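Support > Tabletop and Display > Vases and Stems > Ticket

Search tickets Type a keyword Go

Tulip bouquet leans to one side, vase feels light
Status: open, waiting for customer
Product: Flesia tulip stems, with dark gray vase
Shop: Clitedton

First message, 20th June

Hello. I write for our shop in Clitedton. We ordered the Flesia red tulips and the dark gray vase for the white table. I have a problem with the balance. All the flowers go to the same side and the heads come down toward the basket with the fruit and vegetables. I turned the vase two times and after some minutes it looks the same again. I did not cut the stems. Please tell me if the stems are faulty or if I do something wrong.

Reply from Seltley support

Thank you for your message. Please check these points and write back the result of each one.
1. Is the table level?
2. Do all stems touch the bottom of the vase?
3. Is there any weight inside the vase?
4. Were the stems opened by hand after they came out of the box?

Second message

I checked everything in the order you gave.

1. The table is level. I used a small level in both directions.
2. Not all stems touch the bottom. I took them out and 4 of them were bent under, so they pushed the others to the side.
3. There is no weight inside. I did not know it was needed, the paper in the box does not mention it.
4. No. I put them in the way they came, all pressed in one direction. 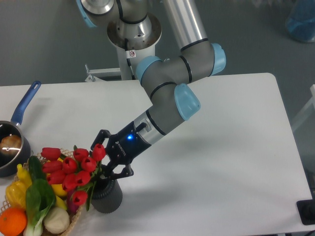
I would like to keep the wicker basket close to the vase, because the yellow pepper and the lemon look nice beside the red. But the tulips must not lie over the vegetables. The purple one is partly hidden now and customers ask what it is. If I move the basket away, the table looks too empty in the corner.

Reply from Seltley support

The stems are not faulty. They have wire inside and they keep the shape of the box until you bend them. Please take all stems out and straighten the lower part. Put 270 g of dry gravel in the vase. Then put the tallest stems in first, in the center, and the shorter ones facing different sides. Bend each stem a little under the first leaf, not at the head. Leave 20 cm between the vase and the rim of the basket.

Third message

I straightened the stems, it took longer than I expected. The wire is quite hard. I have no gravel here, so I ask: can I use rice? Also one leaf came off when I was bending. Can I glue it, or do you send a new one?

Reply from Seltley support

Rice is fine if it stays dry. For the leaf, push it back on the small pin first. If it does not hold, one drop of clear glue is enough. We will keep the ticket open until you confirm.

Related tickets
Kırmızıgül stems: color comes off on white cloth
Wicker basket: rim has loose ends
Artificial lemons delivered in November, wrong size
How to clean dust from fabric leaves
Vase leaves a ring on white table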